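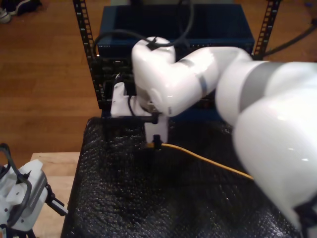

CRC errors on buried run to the shed - replace with copper or go fibre?

Forum index > Home networking > Cabling and termination

wattlebirch
Posted 7:42 pm

Looking for opinions before I pull anything out of the ground.

Existing link is outdoor Cat6 from the house to a detached shed, in its own conduit, separate from the power. Shed has its own sub-board. House end goes into a Hemgate managed switch, shed end into a small unmanaged Zeven. Run length is well inside the copper limit.

Link comes up at gigabit and file copies mostly look normal. I cleared the counters on the Hemgate after breakfast and by the time I got home the port showed 977 CRC errors. Every other port is at zero. Now and then the link drops to 100 and stays there until I unplug it.

Swapped the patch leads at both ends and moved to a different port on the Hemgate. The errors followed the cable. Wiremap on a cheap tester passes, all pairs in the right order.

Option A is to draw new copper through using the old cable as the pull line. Option B is pre-terminated fibre and a media converter at each end. The shed will eventually get a second access point, if that matters.

gridref_south
Posted 8:05 pm

A wiremap pass tells you there is DC continuity and the pairs are in order. It says nothing about return loss or crosstalk. A drop to 100 usually points at one of the two pairs that 100 doesn't use, so look at blue and brown first.

Re-terminate both ends before you spend money. What is on the ends at the moment, plugs or jacks?

wattlebirch
Posted 8:11 pm

Plugs, crimped straight onto the outdoor cable. Solid core. They were there when we bought the place.

gridref_south
Posted 8:19 pm

Then that is my first suspect. A lot of crimp plugs are made for stranded conductors and the contacts don't seat properly on solid. It works for a while, then it goes intermittent with temperature. Put a jack on each end, fix it to something, and run a short patch lead to the switch.

Jacks are cheap and you lose nothing by trying.

Machala
Posted 8:47 pm

I would go the other way. Separate building, separate sub-board. Is the cable shielded, and if so is the shield bonded at both ends? If it is, you may have current on the shield from the difference in earth potential between the house and the shed. New jacks will not fix that.

Fibre between buildings removes the question. No shield, no earth reference, no path for a nearby strike to walk into your switch.

Vilém Machala

wattlebirch
Posted 9:02 pm

It has a foil and a drain wire. Drain wire is cut back flush at the house. Can't see what was done at the shed without cutting the boot off.

The Zeven has plastic sockets, so I don't think it could be bonded through the plug even if the drain was connected.

gridref_south
Posted 9:10 pm

Floating at both ends, then. Not ideal, but there's no loop. Terminations are still the more likely fault.

Vilém's point about surge is fair as a design argument. It doesn't explain CRC errors.

lowtide_77
Posted 9:26 pm

Has anyone asked about water? Buried conduit nearly always has water in it after the first winter, glued joints or not. If the sheath was nicked when it was pulled, you get water along the pairs, the capacitance shifts and you see exactly this. Errors get worse a day or so after rain and ease off as it drains.

Log the counter against the weather for a few weeks. If they line up, the cable is finished and terminating it again is wasted effort.

Also check whether it's gel-filled. Strip back a bit at one end. Gel is messy and you'll know straight away.

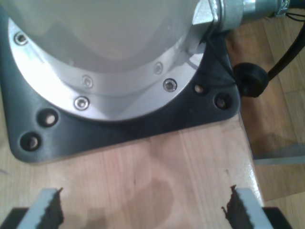
The other thing to check while you have the end open is the conductor. Scrape it with a blade. If it's silver under the copper colour, you have copper-clad aluminium and that goes in the bin regardless of what the tester says. I've cut out more of that than I can remember, all of it printed as Cat6 on the sheath.

Machala
Posted 9:41 pm

Agree on the clad aluminium check. It also rules out PoE for the access point, or should.

wattlebirch
Posted 6:55 am

Went out with a torch before work. Solid copper all the way through, bright when scraped. No gel. Sheath is black and feels like a UV-rated type, but the printing is gone so I can't confirm direct burial.

Conduit mouth at the shed is open. No sealant. Condensation on the inside wall of the pipe as far as I could see.

lowtide_77
Posted 7:20 am

Dry-core cable in a wet conduit. I'd stop there and replace it.

gridref_south
Posted 7:33 am

Condensation at the mouth is normal in any open pipe with a temperature difference. It's not evidence that the core is wet. Two jacks and a punch-down tool, half an hour, then you know.

Noting for the record that fixed cabling in this country is meant to be done by a registered cabler, so factor that in whichever way you go.

bluegum_rf
Posted 12:14 pm

I have the fibre version of this between the house and a granny flat. Pre-terminated single mode, Beneš converters at each end. Things to know in advance:

Measure the conduit bore against the pulling eye, not the cable. The eye on mine was much fatter than the cable and it jammed at the first bend.

Buy it longer than the route and coil the slack in a wall box. You can't shorten it without a fusion splicer or somebody who owns one.

Converters are another power supply at each end and the supplies are what fail. I've replaced 4 of them. The converters themselves are fine. If your switches have SFP cages, use those instead and skip the converters.

wattlebirch
Posted 12:40 pm

The Hemgate has SFP. The Zeven doesn't, but it's due to go anyway. I had been looking at the Flilura 5-port with one cage.

bluegum_rf
Posted 12:52 pm

I've used the Flilura. Runs warm, no fan, management page is basic. It was fussy about optics - it ignored one brand of module completely and took the next without complaint. Buy the modules somewhere with returns. Make sure both ends are the same wavelength pair if you go bidirectional, they're sold as A and B and you need one of each.

gridref_south
Posted 1:15 pm

For a shed. With one access point in it.

Machala
Posted 1:31 pm

The cost difference is small once the conduit exists. Labour is the same pull either way. The only real argument for copper here is feeding PoE from the house, and he has a sub-board in the shed.

gridref_south
Posted 1:38 pm

If he pulls, yes, I'd pull fibre as well. My objection is to pulling before testing. We don't know the cable is faulty, we know the link is.

wattlebirch
Posted 8:24 pm

Update. Put jacks on both ends. Cleared the counter and ran a long copy in each direction. Errors are still climbing, slower than before. No drop to 100 so far. Drain wire at the shed was cut back as well, so nothing bonded.

gridref_south
Posted 8:36 pm

Slower but not zero. All right, something is wrong in the run too. The plugs were contributing.

lowtide_77
Posted 8:41 pm

Water.

wattlebirch
Posted 8:58 pm

Going to order single mode and leave the copper working until it arrives. Question on the pull: use the old cable as the draw line, or pull it out with a rope behind it and then pull the fibre on the rope? Pipe has two sweep bends that I know of.

bluegum_rf
Posted 9:07 pm

Rope. Pull the rope through with the old cable, then fibre on the rope with a second rope alongside it for next time. Plenty of lubricant and somebody feeding at the other end. Check the maximum pulling tension on the data sheet and pull on the strength member, never the connectors.

Seal both mouths with duct putty when you're done.

Machala
Posted 9:15 pm

And cap the connectors until the moment you plug them in. Clean them anyway.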